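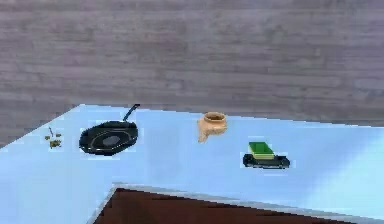
Our works canteen is getting a robot arm on the washing-up and wiping-down side, and I'd like to know what people who've been through it think we should ask for before it arrives. I run the kitchen at a firm in Olisham that makes catering trolleys. We do 118 lunches on a full day, with 10 of us on the kitchen rota if you include the two who only do mornings. The supplier is Tralier and the software side is called Skimstead, and so far all we've seen is the computer mock-up. In it the robot's counter is a lovely pale blue and has a frying pan, a little clay pot, a green sponge on a black base and a pinch of what look like chopped herbs, all with a great deal of room between them. I have worked in kitchens since I left school and have never met that much room. The idea is that the arm learns to clear and sort a counter like that in the simulation, then comes and does it here.

Management say no jobs will go. They also said that about the bread slicer, to be fair, and they were right, although Gwen who used to slice the bread now does the stock sheets and hates them. What I can't get anybody to tell me is what the shift looks like afterwards. At the moment the two on pots also keep an eye on the servery, fetch things, answer the back door and tell me when we're low on chips. None of that is on the job sheet. If the arm has the pots, I suspect somebody upstairs will look at the job sheet and decide those two are now free.

We have a meeting with Tralier and our own people in a fortnight. What should I be asking? I'm not against it. My wrists would vote for it.

Posted by potwash_olisham, August 5, 2021

Beca Jarman
Accepted reply

We had an arm put in at a hospital laundry kitchen (it fed the laundry staff, it did not launder food) and I was the supervisor through the whole business. Different supplier, same promises. A few things I'd have liked to know.

Ask who is responsible for it when it stops. Ours stopped for small reasons, mostly things being where it didn't expect them. Each time, someone on shift had to walk over, read a message on a tablet, move a ladle and press resume. It took no time at all, and it happened all through lunch. That is a job. It needs a name against it on the rota, and if it comes with training it ought to come with money. We got the training in the first month and the money the following January, after a lot of letters.

Ask to see it trained on your stuff. You've got a pan, a pot and a sponge in your mock-up, which is fine as far as it goes, but take them a crate of what really comes back at half past one. Gastro trays with a crust on. The colander with the bent foot. Two mugs stuck together. Say you want those in the simulation before it goes anywhere near your kitchen, and ask how long it takes them to add something new when you change supplier. Ours took 12 weeks to be introduced to a different make of jug.

Also find out what it does with scraps. Those herbs in your picture are tiny next to the pan. Does it wipe them up, does it ignore them, or does it treat them as an object and try to pick them up with great care? Ours was hopeless with peas. One of my staff ended up going ahead of it clearing peas, so we had a person tidying up for the tidier. She put "robot's assistant" on her locker and the manager made her take it down.

On the staffing, write down everything your two pot washers do for a week. All of it, the back door included. Do it now, before the arm comes, and get them to do it themselves and not you. I didn't, and when the review came round I was arguing from memory with a man who had a spreadsheet. We lost one post through not filling it when someone retired. No job "went". There was simply one fewer person, and the back door didn't get answered.

What did get better: sore hands, by a long way. Fewer burns. People stopped swapping shifts to get out of pots, and the mood at two o'clock was much improved. I wouldn't go back. I'd just have asked for more in the first meeting, when they were still bringing biscuits.

One more. Ask for a proper off switch your staff are allowed to use without ringing anyone, and get it in writing that using it doesn't count against them.

Correia fan 2

robots are always slower than they say. we have a Correia on the packing line (boxes not pans) and its great but you have to do everything its way. you'll be putting pans down where it wants them inside a week. dont fight it, just get some tape and mark out the counter

trolleydolly_nights

I'm on the trolley line at the same place as the original poster, so I eat the lunches, and I've got a different view. We had two arms put in on welding and everybody fretted about the wrong thing. The welding went fine. What changed was the talking. There used to be a pair of you at each bench, and now there's one of you with an arm and a screen, and you can go a whole morning without a word to anybody except to swear at a clamp. The pots are where half the gossip in that building gets sorted out. If you're down to one person and the arm, that person will be lonely, and they won't say so in a meeting.

So my question for the list would be where it's going to stand. If they put it in the far corner by the drain, whoever minds it is in the far corner too. Get it nearer the servery. They'll say it's a matter of pipes. It was a matter of cables with us, and then a director wanted to show it to visitors and the cables moved overnight.

As for marking out the counter with tape, we did that on our line, and there are now so many colours of tape that new starters get a sheet explaining them. Pick one colour and hide the rest.

I'd ask about cleaning too. Somebody has to wash the thing that does the washing. With us that landed on nights, and I found out by reading it on a noticeboard.

potwash_olisham

Thanks all. Beca, the week's diary has started, and the back door alone has filled a page. I've asked Tralier whether I can bring a crate and they've said yes, in principle, which I'm taking as yes. I'm putting in the colander and the big roasting tin we don't talk about.

trolleydolly, I think I know who you are. It's the corner by the drain on the current plan. I've asked about the pipes.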